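Beathag MacRitchie @beathagmac
8/27/26

OK, squad is out and I have been grinning at my phone since breakfast. Thread on the Domulbridge women's rugby squad for the Urquhart Shield, because I have a lot of feelings and my group chat has muted me.

First thing: Jeanie Drummond is captain!! If you've watched her at openside for the last couple of seasons you'll know why. She gets over the ball so early that half the time the referee looks surprised to be blowing for the penalty.

She's taking over from the vice-captains who shared it all last season, and I liked that setup, but on the pitch you could sometimes see both of them looking at each other before a kick at goal. One voice is going to help.

Calum Aitken (head coach, for the new followers, hello!) has gone heavy on forwards. Only one specialist scrum half in the whole group, which made me gulp a bit. If she picks up a knock in the opener we are going to see a fly half at nine and a center at ten and I will be watching through my fingers.

That said! The front row depth is the best we've ever had. Last year we were hanging on in every scrum after the hour mark. This year the props coming off the bench could start for anybody else in the pool.

And the pool. Oh, the pool. We've got Urquhart, who are the hosts and the holders. We've got Wurnus, who I'll get to. And we've got whoever comes through the playoff between the two northern sides. I wanted the other half of the draw so badly, and then about ten minutes later I decided I love this one.

Urquhart at home is as loud as this competition gets. The ground holds roughly 1,990 and they pack it, and the stand is so close to the touchline that you can hear people giving the lineout throwers advice. Our girls haven't won there in 3 tries. I was at all of them and I'd go back tomorrow.

The last one still bugs me. We were camped on their line for the final few minutes, pick and go, pick and go, and then a knock-on with the posts right there. Drummond sat down on the grass afterward and didn't move for ages. I bet she's thought about that every day of preseason.

Wurnus is the one I think people are getting wrong. Everybody has them down as the easy game and they are SO fast out wide. Their back three counterattack from anywhere, including places where you really should just kick it. If our chase is lazy, they'll run in two before we've warmed up.

So what do we do about it? Keep it tight for the first quarter, make their forwards tackle, and please, please find touch. I don't need pretty rugby in game one. I'd take a 9-6 win in the rain and celebrate like it was the final.

Some selection stuff I loved: two players in from the Sekia club, who only started a women's side a few years ago and train on a field that slopes like a ski run. One is a lock, one is a wing, both uncapped at this level. I saw the wing score a hat trick in the spring and I've been boring people about her ever since.

Ruaridh Lindsay is on board as lineout coach too. We lost so much ball on our own throw last season, especially to the tail, and his teams always have about six ways of winning it at the front. Quick, simple, gone. Can't wait to see it.

The one I'm sad about is the fullback spot. I'd have found room for an extra one, even if it cost us a back rower. Aitken told the local radio he wants "players who can cover two jobs without being asked twice," and fair enough, but a proper fullback under a high ball on a windy day is a beautiful thing. 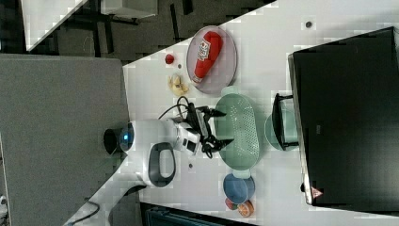
Do bonus points count in the Shield pool stage?

They do: one for scoring four or more tries and one for losing by seven or fewer, the same as in the regular league.

And that could matter a lot. Last year second place in our pool came down to a losing bonus point, so even if we're behind late at Urquhart, stay within a score!

Travel news for anyone going: Pravesh Visser is organizing the supporters' bus again and there are 40 seats. It leaves from the clubhouse parking lot. Message him, don't message me, I will only lose your name. Bring layers and something to sit on.

My prediction, screenshot it if you like: narrow loss to Urquhart, bonus point in the bag, then we beat Wurnus by a score and put a big one on the playoff team. Second in the pool and into the semis.

If Drummond lifts that shield, I'm buying the first round. Offer open to the people on the bus only, I'm not made of money.

Training is open to the public this Saturday morning, by the way. I'll be the one by the far posts in the terrible orange hat. Come say hi!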